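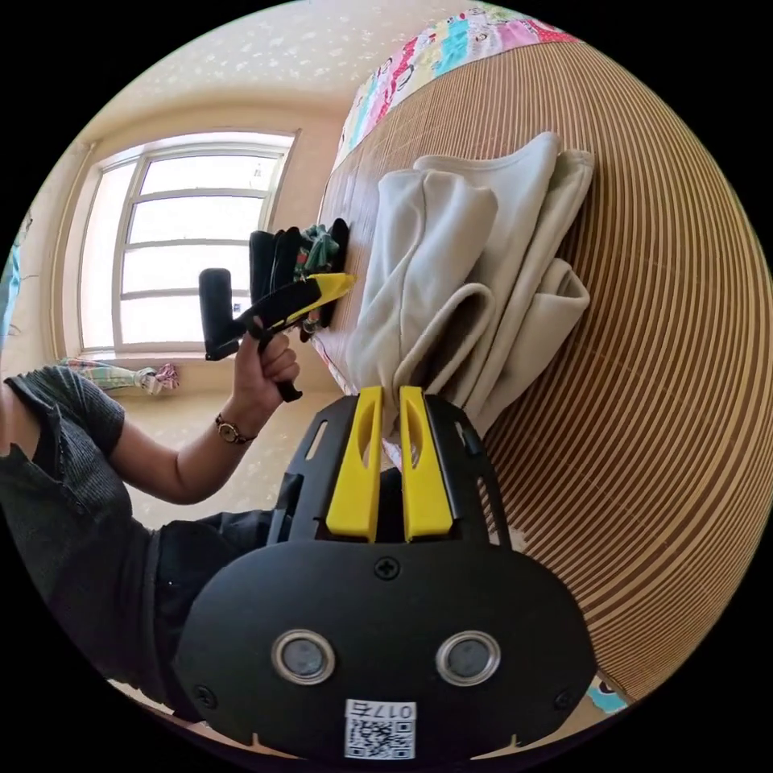 Pranotier: frequently asked questions

We get the same questions by email often enough that we have started copying and pasting our own replies. They are collected on this page. Last revised Wed 25 February.

What is Pranotier?

A method for teaching a robot to fold cloth by having people do the folding first, with the robot's fingers instead of their own. A person takes a hand-held gripper in each fist and folds towels, slowly and with a certain amount of muttering. The cameras on the grippers record it. A policy is trained on the recordings and then runs on a pair of robot arms that wear the same kind of fingers.

Why not just drive the robot by remote control?

We did, for a year. Teleoperation gives clean data, and it also gives you one room, one table and one operator with a sore neck. Hand-held grippers fit in a bag. They go to people's homes, where the cloth is, along with the quilts, the mats, the wall fans and everything else a lab table doesn't have on it.

Isn't all that clutter bad for training?

This was the question we set out to answer. We trained one policy on lab recordings and another on home recordings, matched for total length, and tested both in a flat in Istdale that neither had seen. Each got 50 attempts at a simple fold. The home policy finished more of them, by a margin we were happy with. The lab policy was very good at looking for our table.

In fairness, the lab policy won in the lab. We put that in the paper too, in a table near the back.

What counts as a successful fold?

Edges lined up to within 2 centimeters and the cloth flat enough to stack. My mother would reject most of our successes.

Why cloth? Why not blocks?

Blocks have been very patient with our field and deserve a rest. Cloth also hides things. Once it is folded over, the edge you need next may be underneath, and the camera can't see it. A policy that decides from one image at a time will grab whatever edge is showing. Ours gets a short history of images, which helps it keep hold of where the corner went. Taking that history away did more damage than any other change we tried.
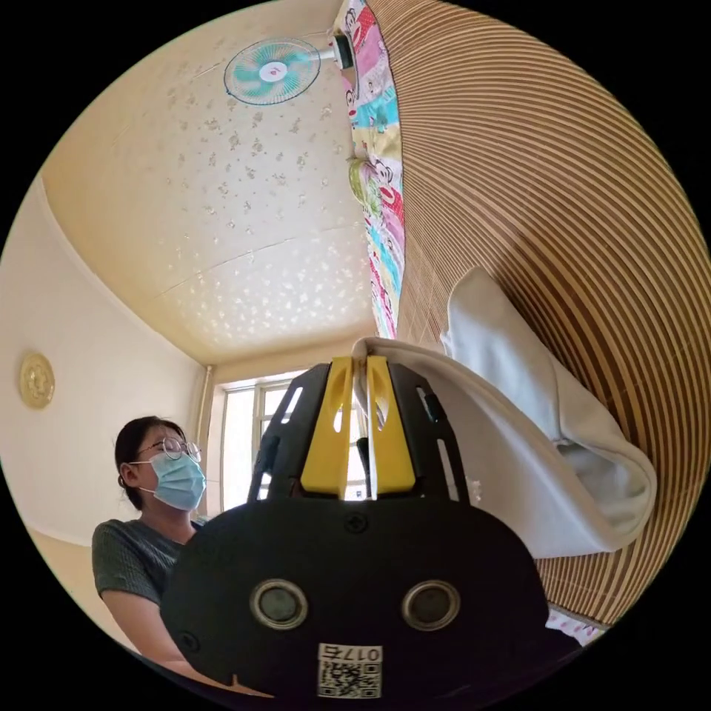 Do the people recording need training?

An afternoon. Most of it goes into unlearning the wrist flick that everybody uses on laundry, which is quick and elegant and produces images of pure blur. We ask for slow closes, a pause once the fingers have hold of the fabric, and no helping with a knee. The knee rule is broken constantly.

Can I use my own grippers?

If the fingers match the ones on your robot, probably. The policy learns how far the tips sit from the camera, and it takes this very seriously. The group at Stetsiuk printed fingers 9 millimeters longer than ours and spent a week watching their robot pinch the air in front of a pillowcase. After they recorded some data of their own it behaved.

How do you know where the grippers are?

From the video, with motion sensing to fill in the gaps. Tracking struggles when a large pale cloth fills the view, so we throw out any recording where the path jumps. In the September collection we lost 7 whole sessions to this. White sheets, all of them.

Does it work on shirts?

No.

Will it work on shirts?

Ryszard Jabłońska is in charge of shirts and prefers not to be asked. Sleeves are the trouble. He has a promising result on vests.

Is the data available?

The recordings we have consent to share are hosted at Gakbridge, with the training code. Please read the notes on calibration before writing to us. We can tell when you haven't.

Can it fold a fitted sheet?

We would like to see you do it first.

Comments

marl_t: How short is the "short history of images"? I looked in the code and found three different settings and a comment saying "ask R."

Pranotier team: The largest one. The other two are leftovers and will be removed when someone is brave.

Odile: We repeated your lab versus home test with napkins and got the same pattern but a smaller gap. Could be that napkins mostly look alike wherever you put them. Happy to send the numbers.

Pranotier team: Please do.

foldwright: any update on shirts

kestrel9b: The calibration link goes to the old notes.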